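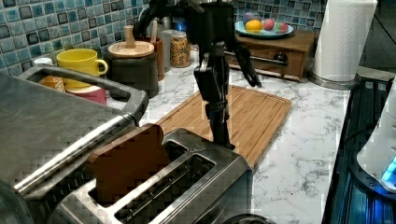
Do you need a toaster and a toaster oven on the same counter?

Most households could get by with one. If you eat toast daily and cook small meals a few nights a week, keep both and give up something else.

Zane Hunt, who plans small kitchens for Bellamy, starts with the middle of the bench. He wants a clear stretch big enough for a cutting board, with space on every side, and works outward from there. Appliances go at one end, near the power point. Jars, jugs and utensils go along the backsplash in a single row.
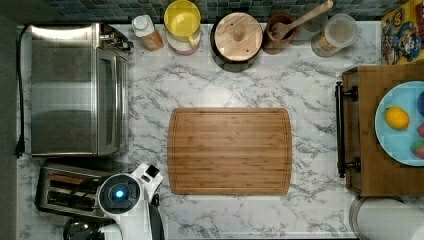

The row is where people come unstuck. A crock of spatulas earns its place - a box you open twice a year doesn't. Hunt tells clients to put everything in a cupboard on Thursday and bring back only what they've used a week later.

Trays help with fruit and other odds and ends. You can lift the lot in one go when it's time to wipe down.

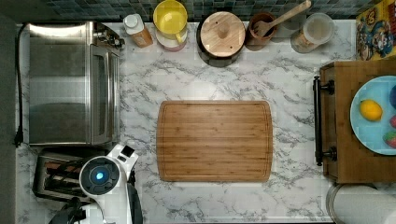
What it costs

A bamboo board and a tray with handles came to $147 at Rutatar. Hunt's last full bench replacement, in a marble look, cost the owners $700 a metre, and they kept their old toaster.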